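Shop Notes: the packing arm, part four

The Prarken arm has been on the bench at the Koskela Street workshop since November, and the state of it is as follows. The base is finished. The shoulder and elbow joints are finished apart from a cover plate. The wrist has been rebuilt twice and will probably be rebuilt again. The control board, a Hindarel four-channel unit bought used, works on three channels without complaint and on the fourth if the connector is seated firmly.

For members who have joined the newsletter recently: the arm is a five-joint tabletop unit with a two-finger gripper, made from aluminum extrusion, printed brackets and hobby servos. The job we set for it is packing small retail goods into shallow trays. Reach is adequate for a tray placed near the base. Payload was never a concern with goods this light. Repeatability was, and most of this month went into it.

The first problem was backlash at the elbow. With the original horn, the fingertips wandered far enough to miss a narrow cap entirely. Aleksi Lehtinen replaced the horn with a clamped hub and a short belt stage, which took out most of the play and added a new noise. The noise comes from the belt running against the inner flange. A 1 mm shim on the idler moved it off the flange, and the noise now appears only at the far end of travel. The belt tension screw should be checked before every session and marked with paint once we settle on a value.

The second problem was power. All five servos share one supply, and when the shoulder and elbow started together the voltage dipped and the board reset. Adding a 3000 µF capacitor bank across the rail cured the resets at normal speed. At full speed they still occur, so the motion profile has been limited in software. The ramp is now 100 ms on the small joints and three times that on the shoulder. It looks slow. Leave it alone, please, until the second supply is wired in.

The third item is the gripper. The Cullby pads were cut from a silicone sheet and glued to the printed fingers. Glue on silicone does not hold, as two members predicted in writing. The current pads are mechanically captured: a lip on the pad slides into a groove in the finger, and a single screw closes the end. Changing a pad takes less than a minute. The files are in the shared folder under gripper, revision C. Revision B has the groove on the wrong side and should not be printed.

Closing force is set by current limit, and the limit was found by trial. Over a run of 121 closures on a spare bottle the gripper dropped it four times, all four with the cap off center between the pads. That points to positioning error and leaves the pads in the clear. A set of tapered fingertips that pull the cap toward the center has been drawn but not printed.

Software has moved the least. The arm still plays back taught positions in order, with a pause at each one for a switch input. There is no vision yet. A taught sequence for one row of bottles is about 30 positions long, and moving the tray by a finger's width makes all of them wrong. A corner jig for the tray is the cheap answer and will be made first. The longer answer is to store positions relative to the tray and teach only two reference points, which needs a small change to the playback code and a good deal of testing.

Bench work on the packing order, by hand:

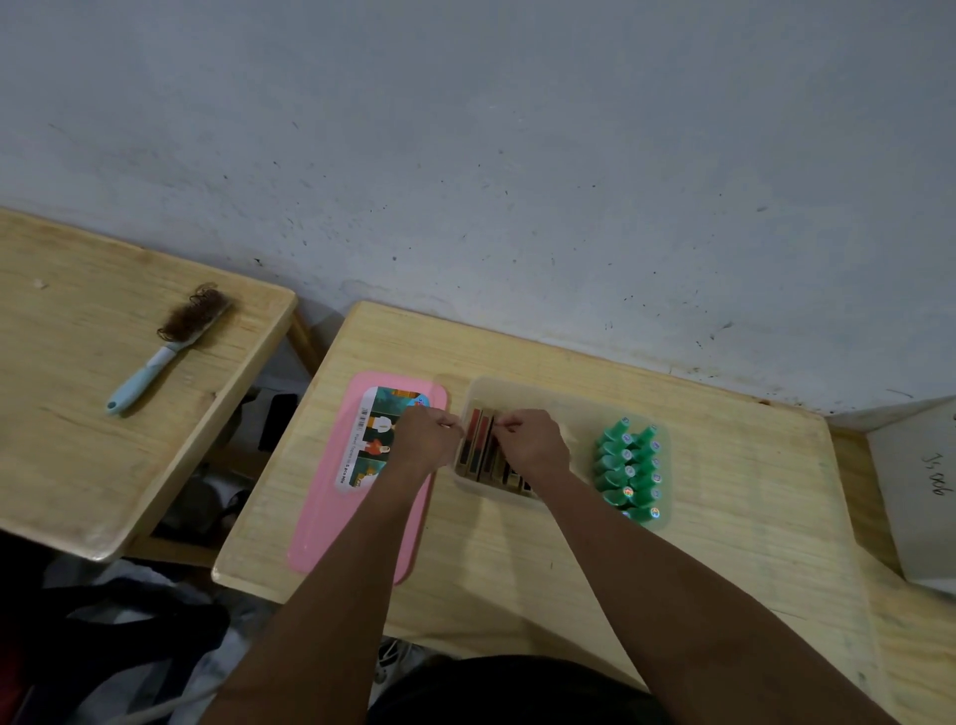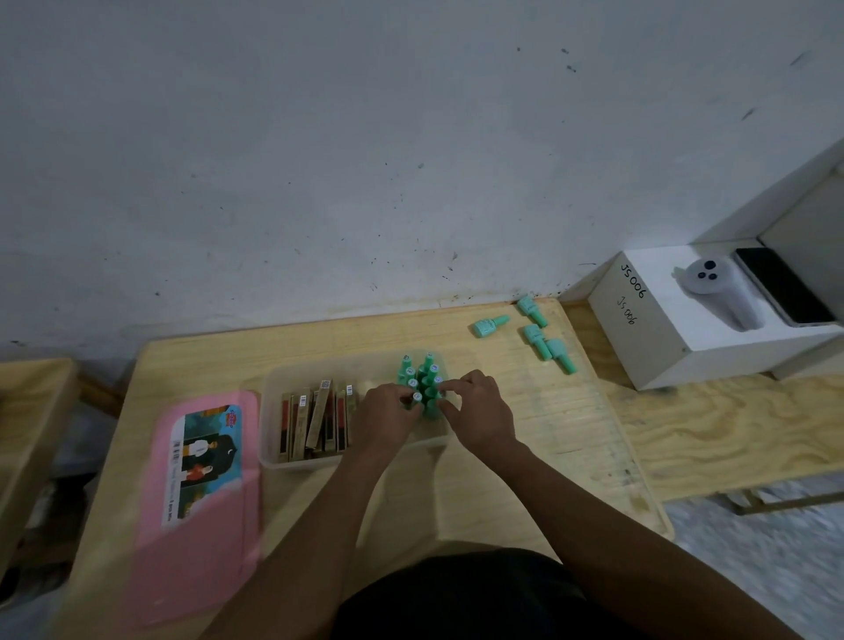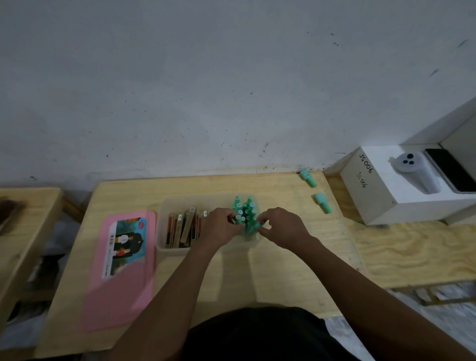
Finger clearance is now the main constraint on the order in which the arm fills a tray. A two-finger gripper needs space on both sides of whatever it is placing, and it loses that space as the tray fills. Cartons first and bottles second is the working assumption, as the cartons go in on edge and make a wall for everything after them. The second picture shows the difficulty with the bottles: eight of them upright in a tight cluster beside the row of slim boxes, one hand pinching a cap and the other pressing on the side of the group. The pinch is a motion the arm can make. The sideways press has to come from somewhere else, and the current plan is a separate pusher, a flat printed paddle on a linear slide, fixed to the tray jig and driven from the spare output on the board. If the paddle closes up the group after each placement, the gripper can release every bottle with a small gap and never has to enter the cluster.

Bottles lying on their sides, as in the right portion of the container in the first picture, are a different case. They would need either a wrist turn before release or a feeder that presents them horizontally. The wrist has the range for the turn — the cable to the gripper does not. Rerouting that cable through the forearm is on the list, after the cover plate and the second supply.

Two requests. Anyone with a short linear slide they can part with, 100 mm of travel or more, should bring it on Friday. And whoever borrowed the small torque driver from the electronics drawer, please return it with the 1.5 mm bit. The idler bracket cannot be adjusted without it.

The next session starts at 7 p.m. on the main bench. Work on the tray jig comes first, then the paddle if a slide has been found. Wiring diagrams for the capacitor bank are posted beside the supply and should be read before the rail is switched on.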